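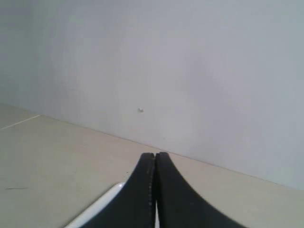
Two black fingers against a white wall.

Knee implant and metal allergy -- does a coating really matter?
posted by brandside_gal

Hi all, I'm down for a total knee in January and I'm getting cold feet over the material. I've had a rash from cheap earrings and belt buckles since I was a teenager, so I told the surgeon, and he sort of shrugged and said the standard part is cobalt chrome and "most people do fine." There's a coated version he can order, but my plan wants an extra 355 dollars from me for it. I can swing that, I'd just like to know if I'm paying for anything. Did any of you have skin trouble with metal and get the regular knee anyway? And did you get tested first?

Ristić
I had the same worry before my left one. My skin doctor did a patch test, where they tape little squares on your back and you come back a couple of times so they can look at it (no showering on it, which was the worst part for me). Mine came back strong for nickel. My surgeon told me that a skin reaction doesn't always mean the joint will react, and that doctors don't all agree on how much weight to give the test. We went with the coated one. It's been 2 years and I bend to 120 on a good day -- well, the therapist wrote down less than that, but I was past 90 before I quit going, and I'm happy with it. I can't tell you the plain one would have gone badly. Ask him what's in the part under the coating too, and ask about the cement, because some people react to that and I never would have thought of it.

basine60
just get the plain one, my brother in law has two and he golfs

Jandden
I'd ask for the test before you spend the money. Also ask for the exact name of the part and call your plan with it yourself! Mine said no over the phone, then said yes after the skin doctor sent a letter, and that took up to 60 days, so don't leave it till the holidays. Keep the sticker card they give you after surgery as well. I lost mine and had to get the hospital records office to dig up a copy, and they wanted the form mailed in.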